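March, 5:40 a.m.

Woke to sleet against the north window. Outdoor thermometer read below freezing, with the driveway already glazed. The overnight forecast had put the changeover to plain rain before dawn, and that did not occur. The county page listed a two-hour school delay, revised to a full closing while I was making coffee.

Power dropped for the first time at 6:15, came back, and dropped again a few minutes later. The second outage held. The utility map, loaded on the phone, showed 2000 customers out on the east side of town, with the fault marked near the Hendricks substation. No estimate for restoration was posted. Started the portable generator on the back slab, exhaust pointed away from the house, and put the refrigerator and the furnace blower on it. The sump pump stayed on its battery.

The regional road report is worth copying down. Salt trucks had been out since 2 a.m. but the brine laid the previous afternoon had washed off in the first hour of rain, before the surface temperature fell. Bridges went first. A box truck jackknifed on the Flisadis overpass and blocked both eastbound lanes, and traffic was sent down to the river road, where there is no shoulder and a grade that is poor even when dry. 4 vehicles in the ditch there by eight, per the scanner. No injuries reported. 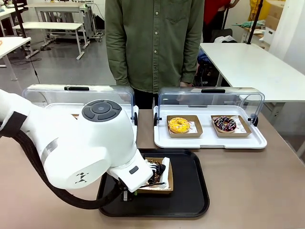
Chocolate, with sprinkles.

Walked to the corner at nine with cleats on. Ice on the twigs was thin on the maples and noticeably thicker on the wires, which sagged toward the street between the second and third poles. One limb down across the Mistik Lane sidewalk, still attached at the bark. Reported it through the town form and received a ticket number. Storm drain at the low end was plugged with slush and leaves – cleared it with the garden fork and the water went down. 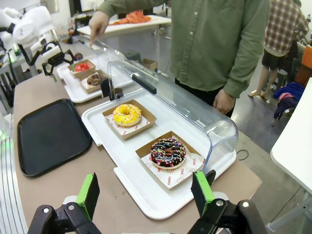 Rain gauge held frozen material, so the reading had to wait. Brought the inner tube inside, melted it in the sink, and logged the liquid total in the notebook. The tipping-bucket unit had recorded nothing after 4 a.m. and I have marked that stretch as missing. It needs a heater before next winter.

Grilon Road reopened at noon, one lane, flagger at each end. A line crew came up our street shortly after and replaced a fuse on the transformer pole. Power back at 1:20. Ran the generator unloaded for a few minutes, shut the fuel valve and let it run out.

Temperature above freezing by midafternoon. Ice coming off the wires in long pieces. Refreeze possible tonight, so sand is down on the steps and the car stays where it is.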